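Home > Workshop and Repair > Motors

Outrunner motor feels notchy after I opened it. Is it supposed to?

Asked July 2022

I have a brushless outrunner from Vainio, the flat kind, that I took apart to clean. It had been sitting in a box in the shed since March and when I turned it by hand there was a gritty sound. I pulled the retaining clip, got the rotor off (it fought me, the magnets are strong), blew out the windings, wiped the inside of the rotor ring and put it back together.

Now it turns without the gritty sound but it goes click, click, click from one position to the next. It doesn't spin freely like a fan would. I don't remember if it did that before. I also have one thin washer left on the bench and I'm not sure which side it came from.

Questions:

Is the clicking normal or did I damage a magnet?

Where does the washer go?

Do I need to put oil on anything?

I haven't connected it to the speed controller yet. I don't want to burn it up, it cost me 150 and the store won't take it back after it's been opened.

Posted by gusero_garage

Answer 1 (accepted)

The clicking is normal. It's called cogging. The magnets in the rotor line up with the iron teeth the copper is wound on, and they want to stay lined up. When you push past one position it snaps to the next. Every motor with an iron core does it to some degree. Bigger magnets and a smaller gap make it stronger. With the rotor off you lose it completely, and a lot of people only notice it when they put the thing back together.
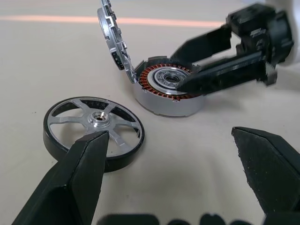
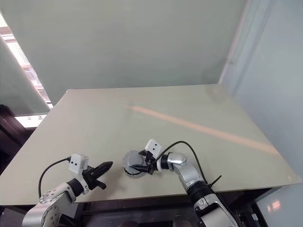 Princess Estrella commented that she would check the gap before calling it normal, because a rotor sitting too low gives almost the same feel in the fingers, plus a light scraping that comes and goes once per turn.

Good point, and that gets to the washer. On most of these it is a shim that sets the height of the rotor and takes up end play. It goes on the shaft, either between the rotor hub and the bearing or between the bearing and the clip. Which one depends on the motor. To find out, do this:

Put the motor together without the washer and with the clip on.

Hold the stator part and pull the rotor straight up and push it down. If it moves up and down enough that you can see it, the washer is missing from somewhere.

Try the washer on the clip side first. Turn the rotor slowly through two full turns with your ear close to it. If it scrapes, take it off and try the washer on the hub side.

You want hardly any up and down movement, and no drag. If the clip won't seat in its groove, you have too much in there, so don't force it.

Before you close it for the last time, look at the magnets with a flashlight. A cracked one usually shows as a line across it or a chip at the corner. Push on each one with a wooden toothpick. None of them should shift. Also run a piece of masking tape around the inside of the rotor ring, sticky side out. Steel filings hide there and compressed air won't move them because the magnets hold on. I would guess that's what your gritty sound was.

Oil: one small drop of light machine oil on each bearing if it's the open kind. If the bearings have shields, leave them alone. Nothing on the copper, nothing on the magnets.

Answer 2

Mine did the same thing, it's fine. Just run it.

I used bearing oil from Nosstead and never had a problem with it.

Reply from gusero_garage: I would like to sort out the washer first.

Answer 3

Agree with the accepted answer, and I'll add something about the windings. When you put the rotor back, keep your fingers out from under the edge. The magnets grab it for the last bit of travel and it drops hard. It can also come down crooked and nick the enamel on the wire. Look for a bright spot on the copper where the coating is scratched off.

If you have a meter, set it to the 200 ohm range and check between each pair of the three motor leads. All three readings should match. They will be very low, so don't worry about the number itself, and a cheap meter can't tell you much beyond an open wire. Then put the meter on its highest ohm range and go from any lead to the bare metal of the housing. You should get no reading at all. If you do get one, a wire is touching the core and you shouldn't power it.

First run with no load and low throttle, 30 seconds, then feel the housing. Slightly warm is okay.

Reply from gusero_garage: Washer went on the clip side. No up and down play now and no scraping. Tape came out with a gray fuzz on it. Leads all match and nothing to the housing. Will try it on the controller when I get new connectors.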